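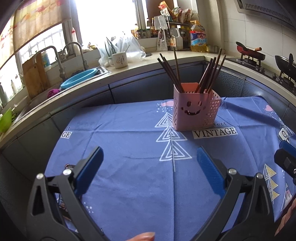
What is in the Brunby set?
Recordings of everyday kitchen table tasks, made by students in our robotics club with hand-held grippers, plus a short note for each one.

We started Brunby because our club arm, Irkik, was great at stacking foam blocks and hopeless at anything you'd find in a home. So we took the grippers to real kitchens! The chopsticks group was everyone's favorite. They're thin, they roll, and they love to come up in pairs when you only wanted one.

Contents
There are 1090 recordings in all. 745 are for training, 200 are held out for testing, and the rest are practice runs we kept because new members learn a lot from them. Most run about 3 minutes.

Notes
Each recording has a plain text note with the task, the kitchen code and the initials of whoever held the grippers. Tablecloths stayed on wherever we found them, prints and creases included. Window light changes a lot between kitchens, so check your exposure settings before you train.

Known problems
Notes from November use the old task names — the Alhassan script converts them. Kitchen codes 4 and 6 were swapped in the first release.

Use
Free for classes and clubs. If you build something with it, we'd love to see it! Send questions and fixes to Zuweira Adjei, who looks after the notes and the Janico loader.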